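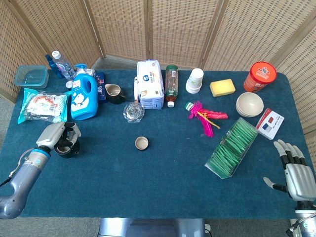 Black tape, blue table.

Ticket 971
Subject: Staff accounts locked out of Verkow gateway every morning
Product: Verkow remote access gateway
Customer: Fahmy
Priority: High
Status: Closed

Reported, 7:50 a.m.
Staff at Fahmy can't sign in to the Verkow gateway. The message is "Account temporarily locked, contact your administrator." We unlock the accounts by hand and they stay fine until the next morning. It has happened three working days in a row. 34 accounts were locked today. We have no offline copy of the user list and we don't know if someone is trying to get in.

Support, 8:25 a.m.
Please send the gateway sign-in log for midnight to 8 a.m. and a screenshot of the lockout policy page. Don't raise the lockout limit for now. If any of the locked accounts has admin rights, change that password first and do it from a computer inside the office.

Customer, 9:10 a.m.
Log attached. Lockout is set to five failed tries, no automatic unlock. Two of the locked accounts are admins. Both passwords changed.

Support, 10:05 a.m.
The log shows 182 failed sign-ins between 3:12 and 3:40 a.m. They come from many outside addresses, and each address tries one or two names and then stops. All the names are in the form first initial plus last name. There are no successful sign-ins in that window.

This looks like password guessing against a list of names. Some of the names in the log don't exist on your system, including two that look like former staff. The list may have come from an old directory page or an old mail leak. We can't tell which from the log.

Steps for today:
1. Turn on two-step sign-in for every account. Settings, Access, Second step, Required.
2. Set automatic unlock to 30 minutes.
3. Turn on Slow Repeat Attempts. It is off by default on versions before 6.
4. Disable any account that hasn't been used since the summer.
5. Check that the old sign-in page is off. Your gateway still answers on it.

Customer, 11:30 a.m.
Steps 1 to 4 done. Step 5, we can't turn the old page off. The switch is gray. Our phone list sync from Estine uses that page and I think that is what holds it open.

Support, 1:15 p.m.
Correct, the switch stays gray while a service account is tied to the old page. Move the Estine sync to a key:
Open Service accounts, pick the sync account, choose Replace password with key. Copy the key into Estine under Connections. Run one sync by hand. When it finishes, go back to Access and the switch should be available.

Customer, 2:40 p.m.
The first sync stopped with "row limit reached." Our export is set to 1000 rows and the list is longer than that now. Raised the limit and it ran through. The old page is off. 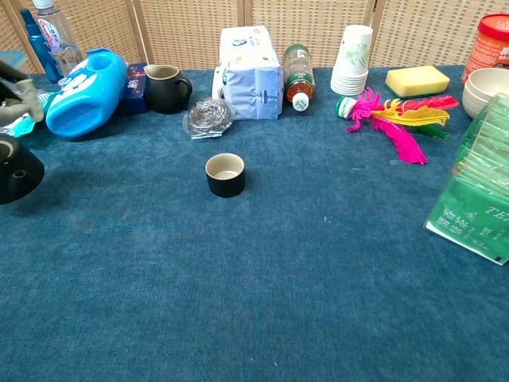

Do we need to reset the password for every user, or only the ones that were locked?
Reset the locked accounts and all admin accounts. The log shows no successful sign-in during the attempts, so the others can wait for their normal change date.

Customer, next day, 8:05 a.m.
No accounts locked this morning. The log has a few failed tries at 3:15 and then nothing. One person can't get the second step code on a replacement phone.

Support, 8:50 a.m.
For the phone, open the user's page and choose Clear second step. They will be asked to set it up again at the next sign-in. Confirm who you are talking to before you clear it, by calling a number you already have.

Leaving this ticket open until Saturday to watch the log.

Support, Saturday
No lockouts since the change. Closing. Reply to this ticket to reopen it.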